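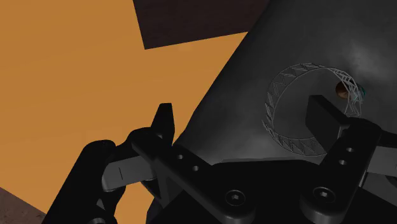 Do I need surgery for my knee?
Maybe later, maybe never. Plenty of the people who come to Fetcombe Orthopedic Clinic with a scan in their hand and a date in mind leave with a physical therapy plan instead.

About the clinic

We are a small joint and spine practice with two surgeons and a low opinion of medical advertising. You will have seen the other kind of page: world-class care, cutting-edge technology, a doctor with folded arms. We don't know what "world-class" means and we have never met a patient who did.

Dr. Ülle Stankevičius started the practice after years in a large hospital where, in her words, "every sore knee looked like a booking." She does hips and knees. She reads the whole chart before she walks in, and she will ask what you have tried already. Bring the names of your medicines – all of them, including the supplements you think don't count.

Dr. Rimantas Vītola sees backs and necks. He is slow to operate and slow to order a second scan. A picture of a worn disk tells him less than watching you get out of a chair, and he'd like 2 full appointments with you before anyone talks about the operating room, unless it's an emergency.

On new devices

Sales reps visit us. Most go home with nothing. We looked hard at the Cludano knee brace and decided not to stock it, and we're still waiting for long-term results on the Drika implant that we'd call convincing. If that changes, we'll say so on this page.

On reviews

We don't print star ratings. People who are angry write, people who are thrilled write, and the large group in the middle gets on with its life. Ask your family doctor about us, and ask about our complication rates too – you should ask any surgeon that.

New patients are seen by referral. The front desk is on the second floor of the Rimkutė Building, suite 85, and it opens at 7.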